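カテゴリ:サポート記録 > トレーラー電装 > 灯火・配線

チケット番号 276
件名:ボートトレーラーの灯火不良(ブレーキと右ウインカーの同時使用で左尾灯がちらつく、車両側ヒューズ切れ)
車種:Trullero製 一軸ボートトレーラー(灯火は前オーナーがLEDに交換済み)
牽引車側:7極ソケット、Clisach製の配線変換ユニット経由
受付日:2021年5月21日
受付:Katherine Bedoya
作業担当:Wilmer Sánchez
状態:解決済み

■ お客様からの申告

申告者はJairo Grajales様。メール本文をそのまま貼ります。

「いつもお世話になっています。昨年の9月に中古で購入したボートトレーラーの件です。スモールランプを点けた状態でブレーキを踏み、さらに右ウインカーを出すと、左の尾灯がウインカーに合わせてちらつきます。昼間、スモールを点けていないときは何ともありません。先週、湖から戻る途中でトレーラーの灯火が全部消えました。路肩に停めて調べたら、牽引車のトレーラー用尾灯ヒューズが切れていました。予備に替えたら点きましたが、段差を越えたところでまた切れました。カプラーの差し込みは確認しています。接点復活剤も吹きましたが変わりません。電球は全部LEDなので球切れではないと思います。購入してからの走行はだいたい舗装路だけで、スロープで水に浸けるのは月に一、二回です。」

■ 受付時の確認(Bedoya)

電話で次の点を聞き取りました。

・ヒューズは純正と同じ容量のもの。大きい容量には替えていない。
・切れたのは尾灯系統のヒューズのみ。ブレーキとウインカーの系統は切れていない。
・トレーラーを外して牽引車だけで走ると、ヒューズは切れない。
・変換ユニットは購入時に牽引車へ取り付けたもので、その後は触っていない。
・水に浸ける前にカプラーは抜いている。

症状が二つあるので、原因も二つある前提で見たほうがよいと思います。ちらつきはアース不良の典型ですが、アース不良ではヒューズは切れません。ヒューズのほうは尾灯線の地絡を疑ってください。持ち込みで予約を入れました。

■ 作業記録 1(Sánchez)

トレーラーのみ持ち込み。牽引車は店の車を使用。先にトレーラーを切り離した状態で店の車の7極ソケットを測定し、各端子とも異常なし。アース端子とバッテリーのマイナス間も電圧降下はほぼゼロ。

接続して症状を確認。申告どおり、尾灯点灯+ブレーキ+右ウインカーで左尾灯がちらつく。よく見ると左の側方灯も同じ周期で暗くなっている。右側は正常。ヒューズは切れない。車体を揺すっても切れない。この時点ではちらつきのほうだけ再現。

カプラーのプラグを分解。端子に緑青が少し出ているが、ねじの締め付けは問題なし。接点復活剤がたっぷり残っていて、ほこりを抱き込んでいたので清掃。清掃後も症状は変わらず。

■ 作業記録 2(Sánchez)

灯火側のアースを確認。左の尾灯ユニットのアース線をバッテリーのマイナスへ仮の線で直結したところ、ちらつきが消えた。外すと戻る。右側に同じことをしても変化なし。左側のアース経路が悪いことは確定。

このトレーラーは左右でアースの取り方が違っている。右はハーネス内の白線で前まで戻っているが、左は尾灯の取付ボルトに共締めしてあり、フレームを経由している。もとの設計は左右とも白線だと思う。LEDに交換したときに左だけ線が短くて届かず、手近なボルトに落としたのではないか。

取付ボルトを外してみると、丸端子とフレームの間に塗膜が残っていた。めっきフレームの上から後で黒く塗ってあり、端子は塗装の上に乗っている。導通はボルトのねじ山だけに頼っていた形。ねじ山には赤錆。端子とカプラーのアース端子間で電圧降下を測ると、尾灯だけで0.6V、ブレーキとウインカーを加えると2V近くまで上がる。LEDは電圧が低いと急に暗くなるので、こういうちらつき方になる。

一つ補足。「右ウインカーで左がちらつく」という申告は最初つじつまが合わないように見えたが、前の中継箱を開けて分かった。右の白線も中継箱のところで一度フレームに落ちていて、左のアースと同じねじに集まっている。そのねじも緩かった。つまり右の電流が流れると左のアース電位が持ち上がる。左単独の電圧降下と、共用部分の電圧降下が重なっていた。

■ 処置 1

・中継箱の共用アースねじを外し、下地を出してステンレスねじと歯付き座金で締め直し。
・左尾灯のアースをボルトから切り離し、新しい白線を中継箱まで引き直し。
・接続は熱収縮チューブ付きの防水スリーブで圧着。はんだは使わない(振動で根元が折れる)。
・中継箱のパッキン交換。部品はBenavides扱いの補修セット、品番末尾108。

処置後、同じ条件で電圧降下は0.1V未満。ちらつきなし。全灯火を三分ほど点けたままにして変化なし。 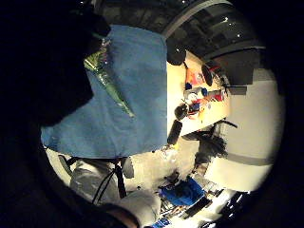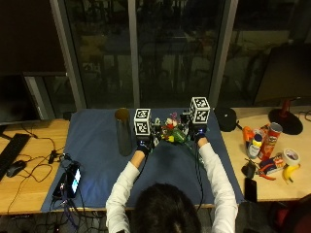 ■ 作業記録 3(Sánchez)

ヒューズ切れの調査。カプラーを抜いて、尾灯線(茶)とアース間の絶縁を見る。灯火がつながったままだとLEDの回路を通して読んでしまうので、左右の尾灯、側方灯、ナンバー灯のコネクタを全部外してから測定。静止状態では無限大。異常なし。

ハーネスを前から順に手で引いたり押したりしながらテスターの針を見る。デジタルでは一瞬の接触を見落とすのでアナログを使った。カプラーから舌部のフレームに入るところ、変化なし。中継箱の前後、変化なし。左フレームに沿って後ろへ行き、車軸の上を過ぎたあたりでも変化なし。右側も同じ。手で動かした範囲では再現せず。

お客様の話では、二度目に切れたのは段差を越えたところ。サスペンションが沈んだときにだけ当たる場所があるはず。ボートは載せていない状態で持ち込まれているので、空荷では沈まない。後部に重りを載せてジャッキで車軸を突き上げ、バンプストッパーに当たる手前まで動かした。左側を上げたときに針が振れた。

左の板ばねの取付ブラケット上部、フレームの9番の穴(前から数えてメーカー図の番号)を通るところで、茶線の被覆が剥けていた。穴にはゴムのグロメットが入っているはずだが、欠けて半分しか残っていない。線に余裕がなく、フレームがねじれると穴の縁に押しつけられる。剥けているのは上側で、下からのぞいても見えない。鏡で確認。

隣の緑線(右ウインカー)も被覆に傷があるが、芯線までは達していない。

■ 処置 2

・茶線と緑線は傷の前後で切り、新しい線に入れ替え。継ぎ目は穴の中に来ないよう前後にずらした。
・穴の縁をやすりで丸め、錆止めを塗布。
・グロメット交換。Trulleroの図では丸型の指定だが、在庫の関係で同じ内径の厚手のものを使用。
・ハーネス全体を少し前へ送り、ブラケット上に余裕を持たせた。
・コルゲートチューブを追加し、前後を結束バンドで固定。バンドは締めすぎない。
・同じ型の穴をほかにも点検。右側の対になる穴のグロメットも硬化していたので交換。

処置後、同じ重りと突き上げで絶縁低下なし。左右とも繰り返したが変化なし。灯火を全部つないで再度点灯確認、よし。

■ 社内のやりとり

Gilberto Palomino:変換ユニットは見ましたか。地絡した状態で何度もヒューズが飛んでいると、ユニットの中のトランジスタが弱っていることがあります。Clisachの古い型は尾灯側に保護回路が入っていません。

Sánchez:今回はトレーラーだけの持ち込みなので未確認です。引き渡しのときにお客様の車で見ます。

Palomino:お願いします。出力電圧だけでなく、負荷をかけた状態で見てください。無負荷だと12V台が出ていても、尾灯をつないだとたんに落ちるのがあります。

Bedoya:お客様に牽引車で引き取りに来ていただくよう連絡しました。

■ 引き渡し時の確認(Sánchez)

お客様の牽引車で接続。変換ユニットの尾灯出力は無負荷で12.6V、トレーラーの尾灯と側方灯をつないで12.3V。ブレーキ、左右ウインカーも問題なし。エンジンをかけて充電電圧が上がっても誤作動なし。ユニットの交換は不要と判断。

ただし取付位置がバンパー裏の低いところで、カバーの合わせ目が上を向いている。水が入りやすい向きなので、次に外す機会があれば合わせ目が下になるように付け直すことを勧めた。今回は触っていない。

お客様にお願いしたこと:
・予備ヒューズは同じ容量のものを積んでおく。切れたときに大きいものを入れない。
・水から上げたあと、カプラーを差す前に端子の水気を拭く。
・接点復活剤は端子に少量でよい。プラグの中に吹き込まない。
・次の走行で400km走ったら、左右の車軸上の結束バンドが緩んでいないか目で見る。

■ お客様からの返信

「先日はありがとうございました。ボートを載せて往復してきました。行きは舗装路、帰りは工事区間があって段差が続きましたが、ヒューズは切れませんでした。ちらつきも出ていません。結束バンドも見ましたが緩みはありませんでした。前の持ち主からは配線は全部新品にしたと聞いていたので、線を疑うのが遅くなりました。右側の尾灯のレンズの内側が少し曇っています。これは急ぎませんか。」

■ 回答(Bedoya)

Grajales様、ご連絡ありがとうございます。曇りについては、日に当てて翌日に消えるようであれば様子見で構いません。水滴がたまる、または消えないようであればパッキンの劣化ですので、ユニットごとの交換になります。LEDの密閉型は分解してもうまく閉じられないことが多いです。Voserville店に在庫がありますので、必要なときはこのチケット番号でお申し付けください。

本件は解決済みとして閉じます。曇りが進んだ場合は別チケットで受け付けます。

■ 同種の症状のときの手順メモ(社内用、公開可)

1. 牽引車とトレーラーを分けて測る。接続したまま始めない。
2. ほかの灯火を入れたときに症状が変わるなら、まずアース。疑わしい灯火のアースを仮の線でバッテリーへ落として比べる。
3. アースは抵抗値で見ず、点灯させて電圧降下で見る。抵抗レンジでは塗膜越しのねじでも導通ありと出る。
4. ヒューズ切れは灯火をすべて外してから絶縁を測る。
5. 静止状態で出ないときは荷重をかける。板ばね車は車軸の上、トーションアクスル車は舌部の付け根と後部横梁の穴を先に見る。
6. 修理した線は、サスペンションが一番伸びたときと縮んだときの両方で張り具合を確認する。

5のトーションアクスル車については、今回の作業とは別の車両での経験によるものです。(Sánchez)

コメント

Gilberto Tello
手順3は本当にそのとおりで、私もテスターの抵抗レンジで「導通あり」と出たのを信じて、尾灯を左右とも買い替えてしまいました。点灯させて測ったら1V以上落ちていて、塗装の上にアースが乗っていました。尾灯は今も棚にあります。

浜のキャリア乗り
グロメットは丸型と厚手のもので寿命に差がありますか。うちのTrulleroも同じ年式くらいで、触ると粉が付きます。

Wilmer Sánchez
>浜のキャリア乗り様
厚手のほうは使い始めたばかりで、差はまだ分かりません。粉が付くなら硬化が始まっているので、早めに交換してください。線を抜かずに入れたいときは、切れ目の入った割り型が使えます。切れ目は線が押しつけられない側に向けてください。

kurogane
アース線を全部前まで戻すなら、太さはどれくらいにしていますか。灯火線と同じでいいのか迷っています。

Gilberto Palomino
>kurogane様
白線は全部の灯火の戻りが集まるので、灯火線より一段太くしています。LEDなら同じ太さでも足りることが多いですが、長いトレーラーや、あとで電球に戻す可能性がある場合は太いほうにしてください。

Jairo Grajales
このチケットの申告者です。レンズの曇りは翌日に消えました。そのまま使っています。

タグ:ボートトレーラー/尾灯/アース不良/ヒューズ切れ/7極/ハーネス補修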